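4 Inbetriebnahme der Projektionseinheit Ravn

Dieses Kapitel beschreibt die Einrichtung der Projektionseinheit Ravn für den Einsatz in Ausstellungsräumen, Foyers und bei Abendveranstaltungen. Die mechanische Montage nach Kapitel 3 muss abgeschlossen sein. Für den Außenbereich gilt Anhang B.

4.1 Voraussetzungen

Vor Beginn der Arbeiten bereitlegen:

– Projektionseinheit Ravn mit montiertem Wandhalter
– Steuergerät Inetau, Firmwarestand 2 oder höher
– Speicherkarte mit der Ausstellungsfassung der Arbeit
– Raumplan mit eingetragener Projektionsachse
– Abnahmeprotokoll (Vordruck in Anhang D)

Das Steuergerät wird ohne Speicherkarte ausgeliefert. Karten aus Vorgängerausstellungen sind vor der Verwendung neu zu formatieren, auch wenn sie leer angezeigt werden.

VORSICHT
Blendgefahr. Bei eingeschalteter Lichtquelle nicht in das Objektiv blicken. Der Bereich zwischen Objektiv und Projektionsfläche ist während der Einrichtung für Besucher gesperrt.

4.2 Anschluss

1. Hauptschalter am Steuergerät auf „0“ stellen.
2. Signalleitung in Buchse A der Projektionseinheit einstecken und Verriegelung von Hand anziehen.
3. Das andere Ende der Signalleitung mit dem Ausgang „Bild“ des Steuergeräts verbinden.
4. Tonausgang mit dem Verstärker verbinden. Bei Arbeiten ohne Ton den Ausgang mit der beiliegenden Kappe verschließen.
5. Netzleitung anschließen und Zugentlastung schließen.
6. Speicherkarte mit den Kontakten nach unten einschieben, bis sie einrastet.
7. Hauptschalter auf „I“ stellen.

Die Anzeige am Steuergerät blinkt während des Startvorgangs und leuchtet anschließend dauerhaft. Blinkt sie nach dem Start weiter, liegt keine lesbare Fassung vor (siehe 4.6).

HINWEIS
Die Netzleitung darf nicht über schaltbare Steckdosenkreise der Saalbeleuchtung geführt werden. Hausseitige Zeitschaltungen trennen das Gerät sonst vor Ende des Nachlaufs vom Netz.

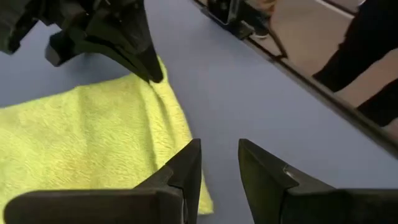
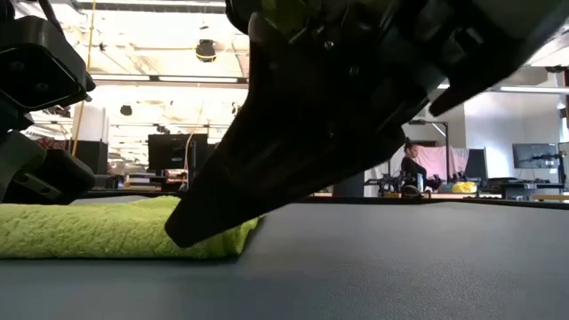 Abb. 11 und 12: Schwarze Greiferfinger und grünes Tuch.

4.3 Ausrichten des Bildes

1. Im Menü „Einrichtung“ das Testbild „Gitter“ aufrufen.
2. Wandhalter so weit lösen, dass sich die Einheit schwergängig drehen lässt.
3. Bildmitte auf die im Raumplan eingetragene Achse bringen.
4. Wandhalter festziehen, danach die Lage der Bildmitte erneut prüfen.
5. Schärfe am Objektivring einstellen. Maßgeblich ist die Linie in der Bildmitte – geringe Unschärfen in den Ecken sind zulässig.
6. Trapezkorrektur nur verwenden, wenn die Achse baulich nicht eingehalten werden kann. Der Korrekturwert ist im Abnahmeprotokoll einzutragen.

Die endgültige Einstellung erfolgt erst nach einer Warmlaufzeit von 40 Minuten. Eine vorher eingestellte Schärfe muss nach Ablauf dieser Zeit kontrolliert werden.

4.4 Helligkeit und Raumlicht

Der Auslieferungszustand der Lichtquelle beträgt 100 %. Für lichtempfindliche Nachbarexponate ist der Wert mit der restauratorischen Leitung abzustimmen und anschließend im Menü „Licht“ zu sperren. Wird die Saalbeleuchtung über ein Samska-Modul gesteuert, ist zusätzlich die Kopplung „Folgt Raum“ zu aktivieren. Die Projektionseinheit senkt ihre Helligkeit dann gemeinsam mit dem Raumlicht ab.

Ohne Samska-Modul bleibt der Menüpunkt ausgegraut.

4.5 Zeitplan für Abendveranstaltungen

1. Menü „Zeitplan“ öffnen und „Sonderöffnung“ wählen.
2. Beginn und Ende eintragen. Liegt das Ende nach Mitternacht, die Option „Folgetag“ setzen.
3. Wiedergabeart festlegen: „Schleife“ oder „Einlass“. Bei „Einlass“ startet die Arbeit erst auf Tastendruck der Aufsicht.
4. Mit „Übernehmen“ speichern.

Der reguläre Zeitplan wird durch die Sonderöffnung überschrieben und nach deren Ende selbsttätig wiederhergestellt. Bei der Umstellung auf Winterzeit ist die Geräteuhr von Hand zu prüfen, spätestens im November.

4.6 Störungen beim Start

Anzeige blinkt dauerhaft: Karte entnehmen, Formatierung prüfen, Fassung erneut aufspielen.

Meldung 1.293 im Display: Die Fassung auf der Karte passt nicht zur hinterlegten Bildgröße. Fassung „Ziswood“ oder „Standard“ im Menü „Bildgröße“ wählen und neu starten.

Bild vorhanden, kein Ton: Verschlusskappe am Tonausgang entfernen, danach Pegel am Verstärker kontrollieren.

Bild springt am Schleifenende: Option „Nahtlos“ aktivieren. Bei Fassungen mit Schwarzblende bleibt die Option ohne Wirkung.

4.7 Abnahme

Das Abnahmeprotokoll wird vom Aufbauteam ausgefüllt und vom Haus gegengezeichnet. Eine Kopie verbleibt am Steuergerät, eine weitere geht an die technische Leitung, z. Hd. Gunther Stüber. Änderungen an der Ausstellungsfassung nach der Abnahme sind nur mit schriftlicher Freigabe durch Leanne Goodall zulässig.

Weiter mit Kapitel 5, Betrieb und Wartung.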